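Ticket 1743 – Hood trim shedding after first wash, Dakcombe parka
Status: waiting on customer

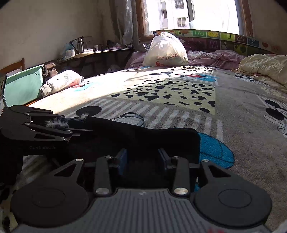 Black piece with the white and grey fluffy trim, over the bed.

Opened by: Lovely Villanueva
Product: Dakcombe winter parka, black, detachable hood
Bought from: Tikavetti online

Hi there, hoping someone can help me out before I wreck this thing completely. I bought the Dakcombe in February, wore it heaps, loved it (it's the warmest coat I've ever owned!), and finally gave it a wash because the collar was getting a bit grim. I used the cold gentle cycle, a small squirt of Wiver wool wash, no softener. The black part came out fine. The fluffy trim on the hood did not – it came out in clumps, and now every time I pick the hood up I get little grey and white hairs all over everything. My jumper, the doona, the dog.

It's the white and grey trim in the photo. The colour of it is the same as when I bought it, I think. It's the feel that's changed, sort of crunchy at the tips.

What I've tried so far:
– shook it out on the back step (lots of fluff, felt a bit better, then clumped again)
– ran my fingers through it while it was still damp
– hung it up near the heater overnight, which I'm now thinking was a mistake

Is it meant to come off before washing? I had a look and I can't find a zip or any buttons holding it on. Also the tag inside has faded so much I can't read the care symbols.

Reply from Tahsin Sultana, Tikavetti care desk
Hi Lovely, thanks for the photo, and sorry you're having such a rotten time with it. I had the same trim on my own coat for two winters so I know how it goes! Couple of questions first. What spin speed was it on? And did the hood go in by itself or with other stuff?

On the zip: the trim on the Macapagal style unzips, but on yours it's stitched down, so please don't try to unpick it. The whole hood comes away from the coat at the neck and gets hand washed.

For the clumps, try this while we sort out the rest. Lay the hood flat, trim side up. Mist the fur lightly with cool water, just enough to dampen the tips. Then go through it with a wide-tooth comb, starting at the ends and working down to the base a bit at a time. Hold the base with your other hand so you're not dragging on the stitching. Let it dry flat, well away from the heater, and comb it again once it's dry.

Reply from Lovely
Spin was 800, and it went in with two towels. I know, I know. I've just done the comb thing on one side and wow, it's a lot softer already – still a few stiff bits close to the seam. The hairs on the comb were mostly grey, if that helps. I'll do the other side tonight after the kids are down.

Reply from Tahsin
Great, that's good to hear. Towels will do it, they leave lint behind and it knots up with the fibre. For the stiff bits, rinse just that section in cool water with nothing added, as it could be leftover wool wash. Squeeze, don't wring, and blot it with a clean tea towel (an old one that's finished going fluffy).

A bit of shedding for the next few wears is normal. If you're still getting hairs after 8 wears, or you can see the backing through the fur anywhere, send me a close-up of the seam and your order number and I'll see about a replacement hood. I've put the care instructions in an email to you so you've got them in place of the faded tag.

Leaving this one open till I hear how the second side goes.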